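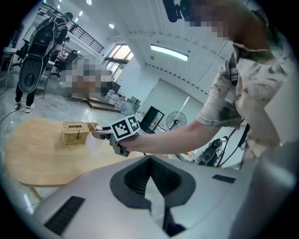

Silver plating on the copper strips, second go

Jun 29, 2023

OK, back at the bench after the mess in May, and I'm much happier with this batch! Eight copper strips, all cut from the same sheet (the Trulberg stock, the softer one), sanded, degreased, quick acid dip, rinse, then straight into the bath. Last time I let them sit between the rinse and the bath while I answered the phone, and I'm pretty sure that's where the blotches came from. Copper goes dull so fast once it's clean.

Bath is the Zein mix at the weaker strength, current turned well down. I ran 40 minutes a strip, which felt like forever, but the silver came out white and even and it didn't rub off on a cloth. Strip 3 has a dark corner where the clip was touching. My fault, I was rushing, and I've marked it so we don't use it for anything that matters.

Tape test: pressed on, pulled off fast, nothing on the tape for seven of them. The one that lifted was strip 6, only a flake near the cut end, and when I looked closer there was a burr I hadn't filed down. So file the ends properly, me!

Cempaka Teoh wants to know if we can skip the thin first coat (the strike) and save ourselves a step. I say no for now. I tried it on a scrap piece at lunch and the silver went on grainy and came away with a fingernail. She thinks my scrap was greasy, and she may be right, it had been rolling around in the drawer with the Kumunley offcuts. We'll do it again with a clean piece before we argue any more about it.

Tarnish: hung 4 of the good ones in the jar with a bit of boiled egg, which stinks but is cheap and works a treat. One was already yellowing when I cleaned up, two looked the same as when they went in, and the last I'd call slightly pink, though that could be the lamp. Leaving the lid on overnight. Please don't open it indoors.

Still to do: top up the distilled water, order new clips from Lullow (the coated kind), and wipe the meter leads, they're green again.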